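**Ticket 278 - Tableware: nested plates sticking together, Brukton dining room**

Opened: 2019-02-07
Site: Brukton
Category: Tableware and storage
Status: Closed - monitoring
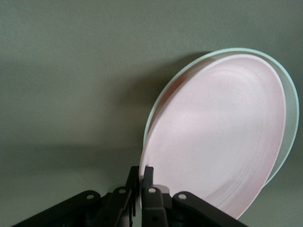 *Pink plate with mint-green plate behind it, one against the other.*

**Reported issue**

Dining room staff at Brukton report that plates from the pastel range, supplied by Brirnell, are difficult to separate when taken from the shelf. The fault is most frequent where a pink plate and a mint-green plate have been stacked as a pair. Staff have been twisting the plates to release them, and one rim was chipped as a result in January.

**Initial assessment**

The pastel range was ordered in two deliveries. Both colors carry the same item number and are listed by the supplier as the same size. The site was asked to confirm whether the fault occurs with plates of a single color. The site replied that single-color stacks separate normally in most cases, but that plates put away straight from the dishwasher stick regardless of color.

**Steps taken**

1. Plates from both deliveries were compared with the Jeltdale reference set. No warping was found. The mint-green plates sit slightly tighter against the pink than against each other.
2. The drying period before stacking was extended. Sticking was reduced but did not stop in mixed stacks.
3. Stacks were limited to 5 plates and sorted by color. No sticking was reported during the remainder of the trial.
4. The chipped plate was withdrawn from use and recorded on the breakage sheet.

**Cause**

Water held between closely fitting plates, made worse by mixed stacking and by stack height. The supplier has been informed of the difference in fit between deliveries - no reply has been received to date.

**Instructions to site**

- Plates are to be fully dry before they are put away.
- Pink and mint-green plates are to be kept in separate stacks.
- Plates that stick are to be placed in warm water for a few minutes and then lifted apart. They are not to be twisted or pried with cutlery.
- Shelf 161 is assigned to the mint-green plates with immediate effect.

**Further action**

The Mathias site holds plates from the same range and has been sent a copy of these instructions. Any recurrence at either site should be added to this ticket and not opened as a new request.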